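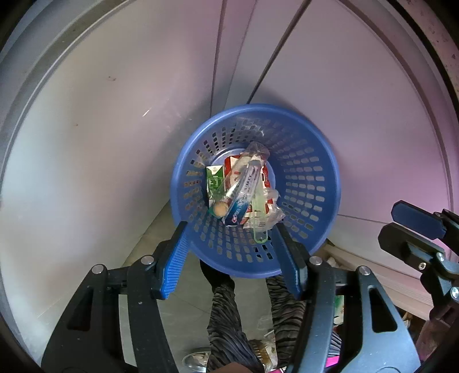 Sorting at Home, Jerkbridge: progress report to the Thomas Fund
April 9, 2024

Hello again, and thank you for being so patient while I got the spring figures together! It's been a busy stretch and most of it has gone well, so I'll start with the money and get it over with. We've spent £2,247 of the grant so far, nearly all of it on baskets, printed guides and the hire of the room at Rustska. The Sendier labels came in under budget, and I'd like to put the difference towards a second print of the guide, if you're happy with that.

We now have 30 households signed up. Of those, 17 have finished the first stage, where you put one basket in a handy spot and use it for dry packaging only – cartons, sleeves, wrappers, the bits and bobs that come off things when you get them home. The other 13 are a bit behind, mostly because they joined after the others and I was slow getting the guides out (my fault, sorry).

The big surprise has been the clear plastic. I'd expected card to be the main headache, but people are fine with card. They flatten it or they don't, and it goes where it should. What they ask me about is the see-through stuff, the long thin bags and crinkly wrappers that get tangled round a box and end up going wherever the box goes. The guide had 2 lines on it, which clearly wasn't enough, so I've rewritten that page and moved it to the front.

We've also spent a lot of time on where the basket goes, far more than I'd planned!

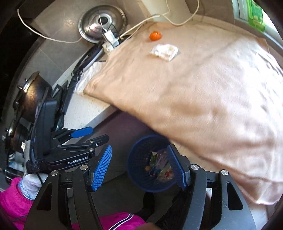
Under or beside a worktop is still the favourite place, and I can see why, as you can sweep things straight off the top and you're not tripping over it in the middle of the floor. The round blue one standing lower than the counter is the sort of arrangement I mean, though the fabric hanging right next to its rim is something I'd want to tie back or shift along a bit. I've added a line to the guide on keeping curtains and cloths clear.

Between now and September I'd like to get the remaining households through stage one, start stage two (bathroom packaging, toothpaste boxes and so on) and run another session at Rustska. I'll need your yes or no on the reprint before I book the printer, so do let me know when you've had a chance to look.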